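Zu Besuch bei Wolow: ein Tag zwischen Cockpits und Konfigurationsdateien

Wer im Flugsimulator gern mit Zusatzinstrumenten fliegt, kennt Wolow vermutlich vom Namen her. Die kleine Firma baut Cockpits und Anzeigen für mehrere Simulatoren und hat im März zum ersten Mal ihre Räume für Nutzer geöffnet. Ich hatte mich über das Forum angemeldet und einen der Plätze bekommen. Beginn war um 9:30 Uhr, der Eingang liegt im Hof, die Klingel ist noch mit dem Namen des Vormieters beschriftet.

Begrüßt wurden wir von Ayane Hirano, die sich um den Support kümmert. Im laufenden Jahr hat sie nach eigener Angabe 476 Anfragen beantwortet, und ein großer Teil davon betraf falsch abgelegte Ordner. Das deckt sich mit dem, was man im Forum liest. Sie zeigte am Beamer, wie eine saubere Installation aussehen soll: das Hauptpaket in den Erweiterungsordner, eigene Anpassungen in einen separaten Unterordner, damit sie beim Update nicht überschrieben werden. Ich habe das jahrelang anders gemacht und mir nach jeder neuen Version die Arbeit von vorn eingehandelt.

Danach ging es in den Raum mit den Testplätzen. Dort stehen drei Aufbauten, zwei mit normalen Monitoren und einer mit einem nachgebauten Instrumentenbrett. Masanobu Aoki führte das neue Navigationsdisplay vor, das intern Kokix heißt. Es zeigt Gleitpfad, Kurs und Entfernung zur Schwelle auf einer Seite an. Bisher musste man dafür zwischen zwei Seiten umschalten, was im Endanflug lästig ist. Die Schrift ist größer geworden, die Farben lassen sich jetzt einzeln in der Konfigurationsdatei setzen. Auf dem älteren der drei Rechner lief das Display mit leichten Rucklern, sobald die Karte eingeblendet war. Aoki wusste davon und schrieb sich die Einstellungen trotzdem noch einmal auf.
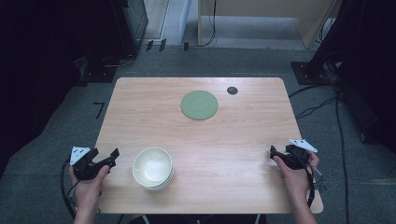
Am meisten interessierte mich die Lesbarkeit der Anzeigen, und dazu gab es vor dem Mittagessen einen eigenen Vortrag von Pranab Chowdhury. Er arbeitet an der Gestaltung der Rundinstrumente und hält wenig von spiegelnden Glasflächen mit künstlichen Lichtreflexen. Ein Zifferblatt solle matt sein und der Rand sich durch eine schwache Linie abheben, mehr brauche es nicht. Als Beispiel nahm er den graugrünen Teller auf dem Holztisch, flach, ohne Glanz, mit einem feinen Ring innen. So ähnlich sieht auch sein Entwurf für den neuen Höhenmesser aus. Mir gefiel er gut, andere vermissten den Glaseffekt. Er bleibt als Option erhalten, ist aber ab Werk ausgeschaltet.

Am Nachmittag standen Landungen auf dem Programm. Die Strecke führte nach Brinda, einem frei erhältlichen Szenerieplatz mit kurzer Bahn und Hügeln im Anflug. Jeder hatte fünf Versuche. Ich kam beim ersten viel zu hoch herein und musste durchstarten, beim dritten passte es. Mit dem alten Display hätte ich vermutlich länger gebraucht. Kohei Nakajima saß daneben und erklärte auf Nachfrage, wie man eigene Bahnen in die Datenbank einträgt: Koordinaten der Schwelle, Höhe, Ausrichtung, Winkel des Gleitpfads. Derzeit sind 103 Bahnen enthalten. Wer eigene beisteuern will, kann sie im Forum einreichen.

Zur Zusammenarbeit mit Hosoda, dem zweiten großen Cockpitpaket, gab es nur knappe Auskünfte. Die Anzeigen von Kokix sollen dort als Einzelinstrument lauffähig sein, für die Umschaltseiten fehlt noch eine gemeinsame Schnittstelle. Einen Termin wollte keiner nennen.

Schluss war um 16 Uhr. Die Testversion von Kokix durften wir mitnehmen, sie läuft bei mir inzwischen ohne Fehlermeldung. Ein weiterer Besuchstag ist für den Herbst geplant, die Anmeldung läuft wieder über das Forum.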